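Drellton snack swap fills up, then argues about cookies

DRELLTON – The November snack swap at the Billitura community room drew 41 households this year, up from 22 last time, and ran out of table space well before it ran out of potato chips.

The rules are simple and widely ignored. Each household brings one box of packaged snacks, nothing homemade, nothing already open. Boxes are passed along, everybody takes two items and puts two back, and by 4 p.m. the whole town is supposed to own something it has never tasted. In practice, several people spent the afternoon guarding the same bag of pretzels.

Packing has become a sport of its own. Crinkly bags are stood on end along the sides, flat packets go wherever they fit, and whatever refuses to fit ends up on the tablecloth, like the chocolate Oreos with Chinese lettering beside one SF Express carton filled to the rim.

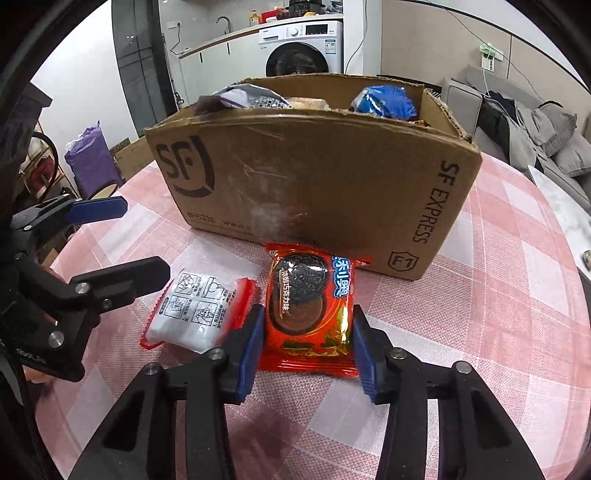
Dae-han Kang would like the cookies moved to a separate table next year, on the grounds that they vanish in the first round and leave the late arrivals to negotiate over rice crackers. He also feels that a box with its bags standing upright looks far more generous than it is.

The organizers have taken both points under advisement, a process that last year lasted until summer. They did confirm that the limit of 49 items per box will stay, after an entry from Skirkevden Road needed two people and a hand truck to get through the door.

Leftovers – mostly licorice, as tradition demands – can be picked up at the Yeo Street entrance through the end of the month. Bring your own bag.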